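Last update Monday, will add more as people email. Sorry for the short answers, we're setting up.

# Open day FAQ: the reception demo at Clarkport

**What is it?**

Open day at the Clarkport hall. Main thing is the reception demo: a robot hand working a front desk. Handing cards over, taking them back. Also talks, a parts table, coffee.

**When?**

Doors 10 am, last entry 4 pm. Demo runs start on the hour, with a break at noon. Each run is 20 minutes. If you come in halfway, fine, just stay for the next one.

**Do I need a ticket?**

Yes, free. Name and email at the door is enough if we're not full. We hold 100 places for the morning and the same for the afternoon. Groups over six please write first, the side door is easier for you.

**Who is running it?**

Selamawit Hadgu runs the demo and takes questions. Roman Mazurek does the hardware talk and will be at the parts table after. The hand work is a joint thing between Jidasitz (hand and wrist) and Arkance (software). Gebremichael lent us the hall and is doing the coffee. Thank them.

**Why a hotel desk?**

Because everybody knows what should happen at one. You walk up, you get a card, you leave. If the hand fumbles you see it right away, no explaining needed. We tried a parts bin last year and people drifted off after a minute.

**What does the hand do in a run?**

Short version:

- picks a card off the desk
- turns it so the guest can take it
- waits for a tug, then lets go
- takes a card back and puts it down

The third one is the hard one. Let go too early and the card is on the floor. Too late and you're in a tug of war with a machine. Selamawit spends most of her talk on this so if you only catch one part, catch that.

**Is it hard to hold a card? Looks easy.**

Harder than a cup. A cup has sides. With a card you have a thin thing that bends and slides, and once the fingers are on it they cover up a good part of it. So the thumb goes on one face and the fingers press from behind, and the force has to be low enough not to crease the thing. Glossy cards slip more than matte ones. Cold dry days are worse, we don't fully know why, Roman has a theory, ask him.

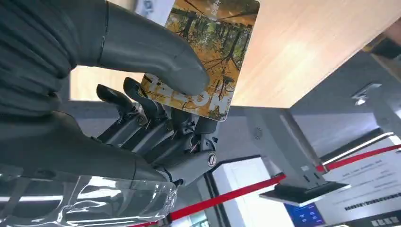

Tilt matters too. People at a desk hold things at every angle, they don't line them up square, so a grip that only works with the card flat and level is no use to us. Most of the practice time this spring went into odd angles. It still gets some wrong, and you'll probably see a drop or two during the day. We leave them in. Selamawit will stop the run and talk through what went wrong if there's time.

**Is somebody driving it with a remote?**

Depends on the run. Morning runs are operated by a person, that way we can take requests. Afternoon runs are on its own, with Selamawit standing by the stop button. The sign-up sheet says which is which. Please ask if you're not sure, we'd rather you know what you are looking at.

**Can I be the guest?**

Yes! Sign up at the desk inside, 3 people per run. You stand on the marked spot, hold your hand out, take the card when it's offered. No jewelry on that hand please, and roll up loose sleeves. If you change your mind at the last second that's OK, just step back.

**Can my kids do it?**

12 and up can be a guest, with a parent next to them. Younger ones can watch from the front row, we keep that clear for them. There's a hand model on the parts table that isn't powered, anybody can bend the fingers on that one. It gets beat up, that's what it's for.

**Is it safe?**

The grip force is capped and the arm moves slow during guest runs. Stay behind the barrier unless you're called up. Don't reach over it for a photo. We had that last time and had to stop the run and start again, which ate the rest of the slot.

**Photos and video?**

Fine, no flash during the runs. Bright light messes with the cameras and the hand gets confused about where the card is. Phone lights too. If you post something with another visitor's face in it ask them first.

**Do I get to keep a card?**

If you're a guest, no, we need them back for the next run. There's a stack of spares by the exit. Take one, not ten. When they're gone they're gone.

**Can I bring my own thing for it to hold?**

In the noon break, yes, if it's flat and lighter than a paperback. Bus pass, playing card, postcard, whatever. No phones. No bank cards either, Roman doesn't want to be resonsible for a bent chip. We'll try the first few people in line and stop when the break's over.

**Will the talks be technical?**

Selamawit's, no. Roman's, somewhat. He goes through the finger joints and the cable routing and why they swapped the tendons for a thicker kind. 2 pm, side room, chairs for more than 20 so come early if you want to sit. Slides go up on this page afterward, or when he sends them to me, whichever comes later.

**Are you hiring / selling it?**

Not for sale right now. On jobs, Jidasitz has a couple of openings and will have a sheet at the parts table. Arkance told me nothing yet. I'll add it if I hear.

**Parking?**

Behind the hall, free, fills up by 11. After that try the street past the loading dock. Bikes along the fence. Bus stops right out front but check the weekend times, it's not the same schedule.

**Wheelchair access?**

Yes, ramp at the side door, everything is on one floor. There's a viewing spot at the barrier with a clear line to the desk, tell whoever is on the door and they'll take you over. Restroom is past the coffee.

**Food?**

Coffee and rolls until they run out. No drinks near the demo area please, there is a table to leave them on.

**It's loud in there, is there a quiet time?**

First run at 10 is kept small, and the speakers are off. Pick "early" when you sign up.

**What if the robot breaks?**

Then Roman fixes it in front of you and you get the better show. If it's really down we'll put a note here and on the door, and the talks go ahead anyway.

**My school wants a separate visit.**

Write to us with a rough month and how many students. We did two school mornings in December and it worked OK with one class at a time. Not before the summer break though, the hand goes back to Jidasitz for new fingertips after the open day.

**I have a question that isn't on here.**

Email, or grab anyone with a green lanyard on the day. I'll try to get the parking map up tonite.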